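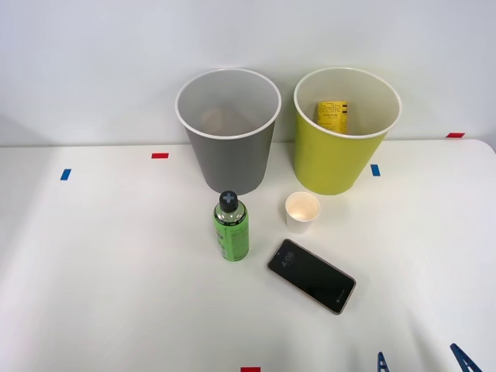 The Lultetti Home Paper Kit, reviewed by a man with a drawer

By Kilian Lanz

Every house has a drawer that won't close. Ours is in the hallway, and it holds the manual for a dishwasher we left behind two apartments ago, a parking permit for a city I no longer live in, and what I think is my birth certificate. When the Lultetti Home Paper Kit went on sale in July for 50 dollars, I bought it the way other people buy gym memberships.

The kit is a cardboard box the size of a boot box. Inside are a hard binder, 100 clear sleeves, a set of tabbed dividers, a date stamp with its own ink pad, and a booklet called First, Empty Everything. The booklet is the part Lultetti is proudest of. It's printed on much nicer paper than anything I was about to file.

You are told to set aside one evening. I set aside Friday. It took Friday, most of the next day, and a piece of Sunday I had promised to my bicycle.

The binder

Good binder. It has a lever arch that shuts with a proper clunk, and the spine has a little window where you slide in a label. Mine says HOUSE in capitals, and I've caught myself admiring it on the way to the kitchen. The cover is stiff enough to stand up on a shelf by itself even when half full, which my old ones never managed.

I'd like it wider, though. Once the sleeves are in, the top ring holds back the last few pages and you have to coax them around the bend. Anjana Selvanayagam, whose desk is next to mine at work, uses the Graster binder and claims hers has never done this. Hers also cost more and comes in one color, a brown I associate with dentists.

The sleeves

Thin but fine. They open along the top and on half of one side, so you can get a receipt in without a wrestling match. They do cling to each other. I loaded the same insurance letter twice, into what I believed were two different sleeves, and then spent a while looking for a letter that was sitting under my thumb.

Warning for anyone with old cash register receipts: the booklet says to copy them before they go in the plastic, and it says so on the next to last page, by which time you've finished.

The sorting

The heart of the system is that you touch each piece of paper once and decide: keep, shred, recycle. There is no fourth pile. I made a fourth pile within ten minutes and called it "ask Lucienne."

You supply your own containers. The booklet pictures three handsome wicker baskets. A couple of plain wastebaskets from under the sink will do the same job, and they come with the advantage that you already feel fine about throwing things into them. Just pick two colors you can tell apart when you're tired. I shredded a pizza menu with great care and sent a bank statement out to the recycling, from which I then had to retrieve it in slippers. 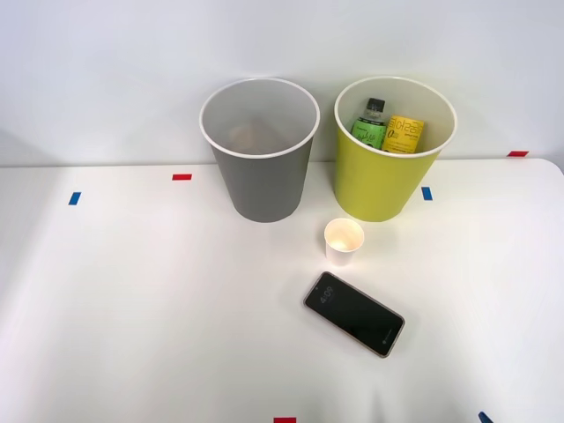
The dividers

These are where Lultetti and I part company. The tabs come already printed, and somebody had opinions. There's one for Vehicles, one for Boats, and one for Pets (Large). There is no tab for taxes. I turned Boats over and wrote Taxes on the back in pen, so now every time I flip through from the wrong side I get to imagine a better life.

Blank dividers are sold separately, of course. They cost enough that I'd rather keep the boat.

The stamp

I had no need for a date stamp and I now stamp everything. It has a small adjustable wheel and makes a crisp blue mark, and if you forget to move the wheel forward, as I did all weekend, your entire financial history happened on a Friday. The ink pad was a little dry out of the box but woke up after I'd used it for a bit.
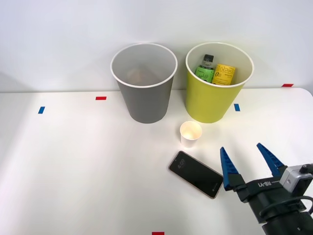 Gray bin, green bin, and some progress in the green one.

The booklet, again

First, Empty Everything was written by someone called Tharindu Sultana, and I started out wanting to dislike it. It has a chapter on "forgiving your envelopes." But the plain advice in the middle is sound. Start with the newest paper and work backward. Throw out manuals for things you can't find. Keep a single sheet at the front of the binder listing what's in it, so that the people who share your home aren't dependent on your mood.

It also has an opinion on how long to keep each kind of document, laid out in a table. I'd check that against whatever your own tax office says. The table is confident about countries in general.
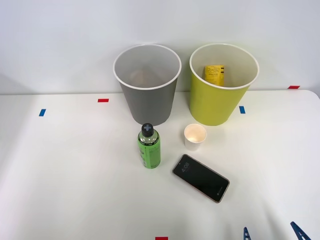 My other complaint with the booklet is that it treats the weekend of sorting as the end of the matter. Mail kept coming. By the following week there was a small heap on top of the drawer, and it took me several days to see it as a heap. The last page suggests a "weekly sit-down with your paper," fifteen minutes with a hot drink. I have done this one time. The drink was good.

What else I looked at

The Nukier box is cheaper and has hanging folders where Lultetti has sleeves. Faster to fill, harder to carry, and the lid on the one I tried in the store had a latch that pinched. Thambiah makes a version that's all scanning, with an app, and wanted my email address before it would show me the price.

Verdict

I'd buy the Lultetti kit again, with a sigh, for the binder and the stamp. If you already own a decent binder, get a pack of sleeves anywhere and borrow the booklet from a friend who has given up on it. If you own a boat, it's a bargain.

The drawer closes now. The birth certificate was Lucienne's.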